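Gollville Online Shooter Club
Minutes of the regular meeting, 3 October 2018
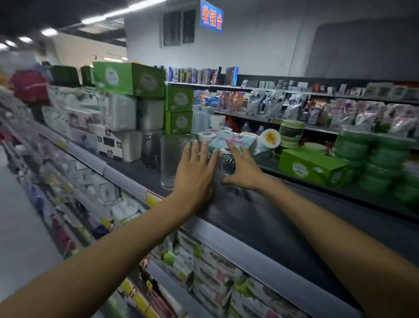

Glasses on the store shelf.

Present: Nana Mahama (chair), Yayra Gyamfi, Gifty Opoku, Rosine Gilbert (minutes)
Excused: Lamisi Akpalu

1. Minutes of the last meeting
The minutes were accepted with one correction. In item 4 the map was written as "Asside Harbor". The right name is "Asside Yard".

2. The update of Umine
Yayra reported on the new update of Umine. The recoil of the light rifles is higher than before, and the long barrel now makes the aiming slower. She has tested it for two evenings on the range map. Her opinion is that the short barrel with the 200 meter scope is still good for the middle distance, but players who liked to fire without stopping will have difficulties.
Gifty did not agree. She said that the range map does not show how people move in a real match, and she still wins most of her close fights with the long barrel. The discussion was long. It was decided to put both loadouts on the club page, with the name of the person who recommends each one, and to look at the question again at the next meeting.

3. Match against Nutsugah
The match against the Nutsugah team was lost, 13 to 7. Nana thanked all who played. The first half was equal, but after the change of sides our team lost the yard too often. Rosine remarked that three players were talking at the same time on the voice channel, and that the calls of Yayra could not be heard. It was decided that in club matches only the squad leader and the player who sees the enemy shall speak. Gifty will write this rule in two or three sentences and send it to the members.
Nutsugah has asked for a return match on the same map. Nana will answer that we agree, but we would like to play on a Saturday and not on a weekday evening.

4. Private server
The club server was disconnected two times during the match. Lamisi sent a message before the meeting that the old settings file was loaded after the update. She has replaced it and there was no disconnection after this. The limit of players stays at 17, with the last place kept for the observer.
Rosine asked if the friendly fire can be turned off for training evenings. Nana and Yayra were against, Gifty had no opinion. It stays on.

5. New members
Four persons have asked to join. Two of them have already played with us as guests and were accepted. The other two will be invited to a training evening first. Yayra will send them the password of the voice channel, and it must be changed afterwards.

6. Other matters
Gifty proposed to play one evening per month with pistols only. All present liked the idea. The first one will be on Asside Yard.
The question of club jackets was moved to April, as no one had asked for a price.
Rosine reminded everybody to upload the match recordings with the map name in the title.

The meeting was closed at 9:40 p.m. The date of the next meeting will be written on the club page.

Minutes written by Rosine Gilbert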